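Findaven Robotics Club — Frequently Asked Questions
Household Tasks Project, spring term

Who can join?
Any enrolled student. No major is required. Most members come from mechanical engineering and computer science, but the gripper work needs people who can do chores at a steady pace and keep notes.

Do I need to know how to program?
Not for the first term. New members start on demonstrations. Programming tasks are given out in February, after you have completed the demonstration checklist.

What is the project this year?
Laundry. The club records people doing laundry steps with hand-held grippers and trains a policy on the recordings. The policy then runs on the Ikum arm in the lower lab. Last year's project was dish racks. The dish rack recordings are still on the club drive and may be used for practice.

How long is a session?
2 hours, including setup and upload. Sign up for one session per week at most until the checklist is done.

How many people are in a session?
Up to 4. One person demonstrates, one resets the items, and the others label. Roles rotate at the halfway point.

What does the Detier software do?
Detier is the club's own set of scripts. It matches the recordings to each other by time, tracks the marker cube on the gripper, and rejects any take where the marker is lost for too long. Run the check script before leaving the lab. Takes that fail the check cannot be repaired later.

Why was my take rejected?
The usual causes are:
Marker turned away from the camera
Gripper moved too fast near the cloth
Free hand used to help
Clock not synced before the session
The log file gives the cause next to the take number.

Can I use my free hand at all?
No. The arm has one gripper. If a cloth cannot be handled with one gripper, drop it, end the take and mark it as failed. Failed takes are kept.

Which items do we use?
Cloth items from the bin by the door: shirts, towels and pieces of checked fabric. Do not bring your own laundry. The items are numbered and the labels refer to those numbers.

How should I approach the cloth?
Come in from the side with the jaws open, stop short of the fabric, then close on a single fold. For top-loading machines, start with whatever is hanging over the rim of the opening.
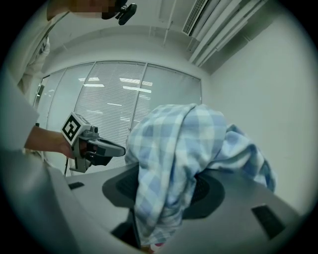

Keep the wrist level during the approach and let the cable hang free. A cable wrapped around the wrist pulls the gripper off line when you lift. Lift straight up until the cloth clears the rim, then move sideways. Dragging the fabric across the lid counts as a failed take.

How many takes do I need for the checklist?
10 accepted takes for each task. The tasks are load, unload and transfer to basket. Folding is a separate checklist and has its own sign-up page.

Is there a competition?
Yes. The club enters the Ocampo Student Manipulation Challenge, household division. The team is picked from members who have finished the checklist. Last year's entry scored 94 points and lost most of the rest on reset time.

Does the project count for course credit?
It can be used for the independent study option. Ask your department before the term starts — the club cannot file the form for you.

What if a gripper breaks?
Stop the session, put the gripper on the repair shelf and write the fault on a tag. Do not glue the fingers. Spare fingers are printed in the lower lab and take one evening to replace.

Where do I sign up?
On the sheet outside the lower lab, or through the club page under Sessions.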